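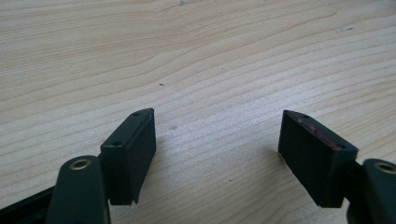
Reading the Grain in a Wooden Table

Grain is the pattern of lines on the surface of wood. Every tree produces it, and no two boards have the same one. Some boards show straight stripes. Others show long waves, arcs, and shapes that narrow to a point. The shape of the lines depends on how the tree grew and on how the board was cut.

How the lines get there

A tree grows outward. Just under the bark is a thin layer of living cells called the cambium. The cambium makes new wood on its inner side. In places with warm and cold seasons, it works quickly in spring and slowly in late summer, and in winter it stops.

Spring wood is called earlywood. In many trees its cells are wide with thin walls, and it often looks pale. Late summer wood is called latewood. Its cells are usually narrower with thicker walls, and it often looks darker. One band of earlywood and one band of latewood make one growth ring. By December, a tree in a cold region has finished its ring for the year.

A tree with 100 rings at the base of its trunk is close to 100 years old. A ring can be wide or narrow. Plenty of rain and sunlight usually make a wide ring. A dry year, or shade from taller trees, usually makes a narrow one.

From rings to waves

On a stump, the rings look like circles inside circles. On a tabletop, the same rings can look like long lines. The difference is the direction of the cut.

Think of a trunk as a stack of paper tubes, one inside another. Each tube is one year of growth. If you slice across the stack, you see circles. If you slice along its length, you see the edges of the tubes as lines.

A trunk is wider at the bottom than at the top, so the tubes are really very tall cones. When a saw passes along the trunk at some distance from the center, it cuts through the sides of these cones at a low angle. The lines bend toward each other and meet in a curved tip. Woodworkers call this pattern cathedral grain, after the tall pointed windows in some large churches. A board cut this way is called plain-sawn or flat-sawn.

A board cut so that the rings meet its face at nearly a right angle is called quarter-sawn. Its lines are straighter and closer to parallel.

Trunks are seldom perfectly straight. A bend in the trunk makes the lines on a board bend too. If a branch once grew nearby, the lines swing around the place where it joined the trunk, in the same way that water in a stream moves around a rock. The base of the branch shows up in the board as a knot.

Light and color

Wood changes color over time. Light and air act on substances in the wood, and many pale woods become more yellow or more brown. If a bowl stands in one place on a sunny table for a year, the wood under it may end up a different shade from the wood beside it.

The light in the room also changes what you see. Daylight from a cloudy sky is slightly blue, and the wood looks cooler. Light from many household lamps is more orange, and the same wood looks warmer. A matte surface scatters light in all directions. A glossy surface reflects it like a weak mirror, which can hide the grain.

Grain or mark?

Not everything on a table is grain. Specks, smudges, and scuffs can appear on any surface that people use. A smudge lies on top of the wood or its finish and often wipes off with a soft, slightly damp cloth. A scuff is a place where something has rubbed the surface. A dent is a place where the wood fibers have been pressed down. Grain lines continue under all three.

Try it: make a grain rubbing

You need thin white paper, a soft pencil or wax crayon, and a piece of bare wood with a rough surface. An old board works better than a polished table. Ask an adult before you use any furniture.

1. Check the wood for splinters and brush off the dust.
2. Lay the paper flat and tape down the corners.
3. Hold the crayon on its side and rub lightly in one direction.
4. Stop when the lines show. Pressing harder will not add detail.
5. Write the date and the place on the back.

Make a second rubbing from the cut end of the same board and compare the two.

Words to know

Cambium: the layer of cells that makes new wood.
Earlywood: wood grown in spring.
Latewood: wood grown later in the season.
Plain-sawn: cut so that curved and pointed patterns often appear.
Quarter-sawn: cut so that the lines run mostly straight.

Text by Volodymyr Savchuk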